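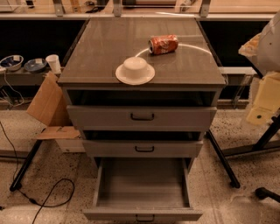 Gripper swap, drawer cabinet rig, April

Second go at the cabinet with the Kirnisent fingers on, after I'd had enough of the Pacheco pads slipping on the handles. Writing this up while the controller reboots, so forgive the order.

Layout is the one Azadeh wanted: can on its side at the back right of the top, bowl upside down on its plate near the front, bottom drawer all the way out and the upper two just cracked open. She reckons a half-open drawer is harder than a shut one and I'm coming round to it. With a shut drawer you know where the handle is. With these you've got to find out how far out each one is before you commit the wrist, and the gap under the top is just a dark band across the full width, so the depth estimate goes a bit woolly there.

Handles first. They're small dark U shapes, one in the middle of each front, and the old pads were simply too fat to get behind them. The Kirnisent tips go in nicely! I ran the top drawer 5 times and got a clean hook every time, though on the third the arm pulled slightly off axis and the whole cabinet gave a nasty creak. Dropped the pull speed after that and it behaved. Middle drawer same story. Bottom drawer is a pain, because closing it from fully open means the elbow wants to go somewhere silly, and Leonor L. had to hit the stop once when it headed for the stand leg. Need a joint limit in there before anybody runs it unattended.

Now the top surface. The can was better than I expected. Lying down it's a nice fat cylinder and the narrow tips straddle it fine, but they do dig in, and I put a dent in the first one at grip setting 3. Went down a notch and it held. The Pacheco pads are still kinder to cans, I'll give them that (Armindo will be pleased, he's been defending them since Curnthorpe).

The bowl on the plate is where I lost most of the afternoon. Upside down there's no rim to pinch, only the rounded base, and the rim is sitting right down on the plate. Tips too thin to cup it, so they skate off. Tried coming in low from the side to get under the bowl's edge and just shoved bowl and plate along together, and the plate is close enough to the front lip of the cabinet that I wasn't keen to keep trying. Moved to the plate overhang instead, pinching it from the front and lifting the lot, which sort of works if you go very slowly. Is that cheating? Deolinda says yes.

Camera: the head view is fine for the handles but the shiny top gives soft streaks that the segmentation likes to call objects. Run 231 tried to pick up a streak. I've turned the confidence threshold up and it's stopped, but now it's slower to see the can, so that wants proper tuning. Might ask Leonor N. whether the Durnier wrist camera is free, as it would be looking from much closer in.

Log files are on the shared drive, 1,130 frames from the good runs only. I've binned the ones before the speed change.

To do:
Joint limit for the bottom drawer
Softer sleeves for the Kirnisent tips, try heat shrink first
Pacheco pads back on for the bowl, same layout, so we can compare
Streaks again with the blinds down
Find out who's had the 2.5 mm hex key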